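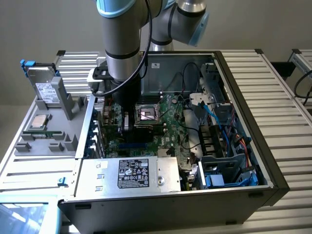
Tower on its side, CPU socket empty, power supply still in.

Open Case Check, Lutulstead repair bench
Filled in by Firdevs Sezer, Saturday shift

Power and bench

Wall cord unplugged before the cover came off: OK. I also held the power button in for a bit, old habit!

Power supply mounted, label readable: OK. The label is right there next to the fan grille (so much nicer than the ones where you need a mirror).

Wrist strap clipped on: OK. Mine is getting stretchy, so Triin, could we order 2 new ones from Murnico?

Sharp edges: WATCH. I always nick a knuckle on drive cages, so gloves on if you're reaching in that corner.

Board

Socket empty and lever looked at: COMMENT. Please put a plastic cover on before this tower goes on the shelf, and don't go poking in there with a brush!

Red and orange power cables at the drive cage: OK, I'm leaving them alone until the fan test.

Rear wall

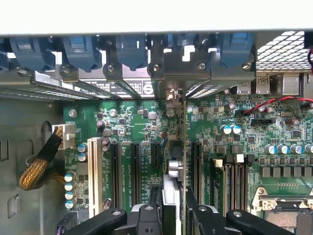

Blue latches on the expansion slots: OK to the eye, but I still want to open and close each one by hand, and if one feels mushy I'll write it on the ticket (258, the Warnolstead batch).

Slot cover screws: CHECK AGAIN. I only gave them a quick look, so somebody with the good screwdriver please go along the row.

Vent mesh: dust check still to do. Low air only, and hold the fan still while you blow.

White four-pin plug at the board edge: seated, I think. Give it a gentle push anyway.

Still open

Fan test, socket cover, screws. Triin Kivi signs off once those are done, and the cover stays off until then.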